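Wood grain

Wood grain is the pattern and direction of the fibers in a piece of wood, and yes, I know that sounds like the dullest possible way to start. Stick with me! I've been keeping this little encyclopedia of household materials going since January, and grain is the entry I get the most mail on, so I've rewritten the whole thing (August 2020) and thrown out the old one.

What the word means

People use "grain" for at least two things and mix them up constantly, me included. One is the direction the fibers run, which in most boards is the same way the trunk grew. The other is the look of the surface, which a fussy woodworker will tell you is properly called "figure." I use grain for both and let the sentence sort it out.

The look mostly comes from growth rings. In places with real seasons a tree puts on paler, softer wood in spring and darker, denser wood later in the year. Slice through those layers and you get stripes, or arches, or something that looks like a contour map, all depending on the angle of the cut.

How the cut changes things

Plain-sawn boards (also called flat-sawn) are cut straight across the log, slice after slice, like bread. It's the cheap and quick way and wastes very little. You get those big pointed arches, usually called cathedrals, and the board is more likely to cup as it dries.

Quarter-sawn boards come from a log that has been split in four first, so the rings meet the face nearly upright. The stripes come out straight and close together, and the board stays flatter. In oak you also get silvery flecks, which I love and my whole family thinks look like water stains.

Rift-sawn is the straightest of the lot and wastes the most log. I've only ever owned one rift-sawn thing, a Wirkside shelf I paid 70 dollars for secondhand, and I'm still pleased with it.

Grain on tables

A tabletop is where most of us meet grain every day. The usual habit is to run it along the long side, partly for strength and partly for looks, as stripes going the long way make a table seem longer. Pale woods such as maple, birch and ash tend to have quiet grain you notice only in a low light, and pine gets more yellow as it ages.

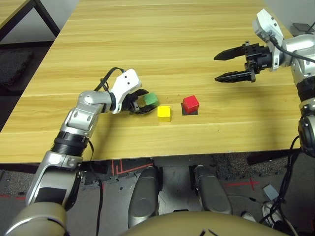
Surkar wrote in to disagree with me on the long-side habit, saying that a narrow table looks better with the stripes going across it, and that plenty of old workshop benches were patched crosswise anyway when the front wore out. Fair enough. I've tried it with a small side table since then and it does look wider, though the cut ends drink up oil like you wouldn't believe.

Wood moves, too, and this catches people out. A board swells and shrinks across the grain as the air gets damper or drier, and hardly at all along it. That's why a wide solid top should be fixed down with slotted brackets or little buttons that let it slide. Screw it tight all round and sooner or later you may hear a crack.

Working with it

Sand along the grain. If you go across it you'll leave scratches that hide nicely until the stain goes on, and then there they are, every one. Planing is a bit trickier: look at the side of the board, see which way the fibers slope up, and plane in that direction. If the surface starts tearing, turn the board around.

Printed grain

Lots of "grain" these days is a printed layer under a clear coat. The giveaway is repetition, the same knot turning up again a couple of feet along. The other test is the edge, as real grain carries on over the corner in some form and a print just stops. The Produlbridge sample book I have lists 499 patterns, and a few of them fooled me completely.

See also: Figure; Growth rings; Knots; Veneer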